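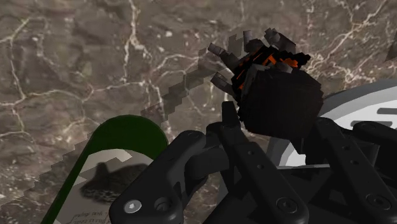
Sim view from the wrist, gripper reaching in over the stone surface with the green bottle beside it.

Last updated: September

Thread: Budgeting for a first arm and gripper, how much goes to sim?

nabila_az
Hello everyone, and thanks in advance for reading what is going to be a long one. I look after equipment planning for a small teaching workshop (four benches, one very patient technician, and a kettle that should have been on last year's list) and I've finally been told we can put in for a proper arm and gripper. The render up top is from the simulator trial we've been running while we wait on approvals. It's been lovely to play with, and I'm now at the stage of turning the playing into a spreadsheet.

I have two quotes. Grisus will do the gripper with a spare set of fingers for $3,546. Kwofie are dearer but include the mounting plate and a longer warranty. The simulator licence is $543 a year per seat, and I'd like two seats. My trouble is that my manager sees the licence as a nice extra and would sooner spend it on a second set of fingers. Has anyone had to argue this one?

Cheers,
Nabila Abou Zeid

oldbenchvice
Welcome, Nabila! I'll be the grump and side with your manager, at least for the first year. We bought sim seats before we had hardware and the enthusiasm drained out of them by winter. Fingers wear, pads wear, someone always drives the thing into the bench on the second morning, and then you're waiting on a parcel. If it were my money I'd take one seat and put the other one into spares.

Your render does show something useful, mind you. Look how much of the view the gripper takes up. It's sitting over part of the bottle label, and there's a white and grey thing behind it you only get bits of. If you plan to do anything with a wrist camera, put a second fixed camera in the budget now, along with a bracket and a decent long cable. We forgot the cable.

o_danladi
Olanrewaju Danladi here, I do the purchasing for a training centre a bit like yours. I'm going to disagree with the vice, in a friendly way. We ran one seat in the first year and it was booked solid, with people eating their lunch at the keyboard waiting for a turn. Two seats at $543 is $1,086, and for us the second one would have paid for itself in fewer bent fingers. New people can make all their clumsy grabs on the screen first.

I would push back on the quotes though. Ask Grisus whether the spare fingers are the same shape as the fitted pair, and ask both firms for the price of the screws and pivots as separate items. You can see on that linkage how many joints there are to look after. When we had a pivot go, the replacement was cheap and the freight was shocking. Order a small bag of them with the arm and it all travels in one box.

mulga_jo
Can I ask a possibly silly question? What is it holding? I've been looking at it over my cuppa and I can make out black and orange with a few stubby bits sticking out, and that's as far as I've got.

nabila_az
Not silly at all, Jo! It's one of the awkward shapes from the object library that came with the trial. I picked it because our students will be handling odd things, and a plain cube teaches you very little after the first afternoon. You lose a lot of it in the dark patches, I know. The edges of the shadows come out like little stairs as well, which the technician has complained about at length.

oldbenchvice
Those stair edges would worry me if you were training any vision on it. For learning to drive the arm, it's neither here nor there. Does the trial let you turn the shadow quality up, or is that a dearer tier? That's the sort of thing that appears on the invoice later. We had it with Vestico, where the better lighting was a separate line and I had to go back for a second signature, cap in hand.

nabila_az
Oh, that's a very good catch. I've been on the default settings the whole time and hadn't thought to ask. Adding it to my list for Waltasow, who are handling the licence side for us.

o_danladi
While you're on to them, ask if they'll do a 10 per cent education discount. Ours came off without any fuss, and I only asked as I was hanging up. And leave a contingency line. I know finance people hate them, but call it "commissioning consumables" and it tends to slide through.

mulga_jo
Commissioning consumables! I'm pinching that.

oldbenchvice
All right, I'll meet you halfway. Two seats for the first year, drop to one when the novelty's gone, and spare fingers from whatever discount you get. But I'm not budging on the second camera.

nabila_az
I think I can sell that upstairs. I'll put the draft together tonight and post the lines here once Kwofie have come back to me about the plate. Thank you all, truly, and Jo, I'll try to find you a brighter view of the mystery object.

Contact the moderators | Copyright the forum and its posters | Back to top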